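Questions about the desk and the small waste

Last changed: 2026-05-06

These are the questions that tenants of the Smits rooms send us most often. The answers are written by Shuk-fan Lu. If your question is missing, please write to the Clakar office and we will add it.

May I keep the desk where it stands?
Yes. You may also turn it to the window, but please lift it with two persons. The feet leave marks on the floor when the desk is pulled.

What can I put on top of the hutch?
Light things only. The raised rim stops a pen from rolling down, but it does not hold a pile of books.

Which plastic goes in the yellow bin?
Clean bags, wrappers and empty bottles. A bag with food in it goes with the rest waste.

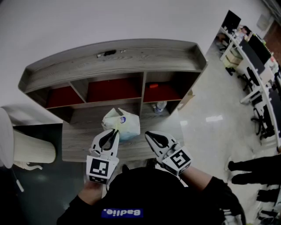
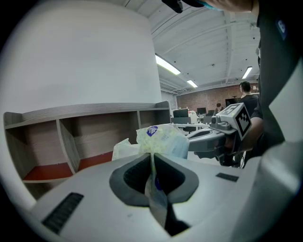

Do I have to fold my plastic bags before I bring them down?
No, folding is not necessary, but a bag should be empty and pressed together so that the air goes out. Thin bags take much more place than people expect. A milky, half-transparent one like the bag on the gray desk can be bunched up by hand, and the small printed logo on it makes no difference for the sorting. If you want to use the bag again, keep it in one of the three compartments under the top of the hutch.

Must I take the label off a water bottle?
The label can stay. Empty the bottle, press it flat and put the cap back on.

When is the yellow bin collected?
Every second week, early in the morning. From October the bin stands behind the bicycle shed, and the key number for the gate is then 33.

I found something in a compartment that is not mine. What should I do?
Please bring it to room 8. Naveed Mengal keeps found things there for one month, and after this time we give them away.

Can I get a second desk?
Sometimes. We have a few in storage, but not always in the same color. Ask before you buy your own, because the stairs are narrow and large furniture has to be agreed with us first.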